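Robot club thread, term 2. Two arms, one table, too many cables

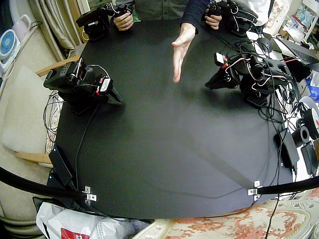

1/ Right so. Where we are

For anyone new: I run the after school robotics club at Fletham. 18 on the list this year. We're building a two arm setup that can be driven by hand, one person, two controllers, and entering it in the Rodar challenge in January. Posting as I go, mostly so I remember what we did.

2/ The pair of arms has a name now. Jedico. Was meant to be Jericho, someone mistyped it on the entry form and it stuck. Left is Jed, right is Ico. I've stopped fighting it.

3/ How it works, short version. You move the controller in your hand, the arm on the table copies you joint for joint. Servo in the controller reads the angle, servo in the arm goes to the same angle. That's it really. Pupils get it in seconds once they've held one. The diagram took me a whole lunchtime and helped no one

4/ The task for the challenge: pick up a cup with one arm, hand it to the other, put it down upright inside a ring. Three goes, best one counts. Sounds easy. Is not easy. The handover is where it all goes wrong

5/ Mairéad Conneely (physics, been roped in) spotted the main thing early on. Drivers were watching the gripper they were moving and forgetting the other one. So the second arm drifts, cup gets squeezed from a funny angle, cup goes on floor. Her rule: receiving arm parks first, doesn't move, giving arm does all the work.

6/ Tried it. Miles better. Wrote it on the whiteboard in big letters and underlined it

7/ Wires. Ok. I know. Had two messages about the wires already. Yes they need tidying, yes there's a plan. Spiral wrap is ordered. Every time we tidy them something needs to come apart again the next session so I've been putting it off

8/ A thing we learned the slow way: leave slack at every joint. We tied one lot down nice and neat and the elbow couldn't get past halfway without tugging its own plug out. Lost most of an afternoon thinking it was the code. It wasn't the code.

9/ Speaking of code. Yutong Su in year 12 has rewritten the bit that smooths the movement. Before, any wobble in your hand went straight to the gripper, plus a bit extra for luck. Now it averages over the last few readings. Bit of lag but you stop noticing. She's got one number you can change, higher is smoother and slower, and everyone has a different opinion on what it shoud be

10/ Current setting is whatever Yutong says it is

11/ Driver try-outs. Not just the gamers, before anyone asks. Best so far is a lad who plays the cello and had never touched a controller till this term. Very slow very steady. The quick ones knock the cup.

Also the arms don't mind which hand is your good one but you do. Swap the hard job over to your stronger side, it does help

12/ Calibration, for the other schools who asked:
- power off, put arm and controller in the same pose by hand
- hold them there (needs a helper)
- power on, run the zero script
- move one joint at a time and check it goes the right way BEFORE you grab the whole thing
- if a joint jumps, power off, don't wrestle it

We do this every session. Skipped it once.

13/ Someone asked about money. The arms came out of the Srivastava fund, a small grant the school gets for clubs. We put in for servos and brackets and got most of it. Spares we didn't get, so if a gear strips we're borrowing off the spare controller. Do ask for spares in your bid. Wish we had

14/ Rules question for anyone whose done Rodar before. Does the referee place the cup or do we? Rule sheet says "placed at the start mark" and that's all. Makes a big difference, ours likes the handle facing left

15/ Update on that, they replied. Referee places it, handle any way round. Great. So we're practising all the ways round now

16/ Tonight's numbers, full run, cup to ring. 2 clean, 3 dropped at the handover, the rest I'm calling practice. The clean ones were both after we slowed it right down

17/ Jobs for next time
spiral wrap if it comes
rubber on the grippers, cup is too slippy
mark the ring on the table with tape so we stop argueing about where it goes
somebody bring a second cup

18/ Any school with a spare set of gripper fingers please shout. Will swap for servo horns, we have loads of servo horns. Kettle's on, more after the next session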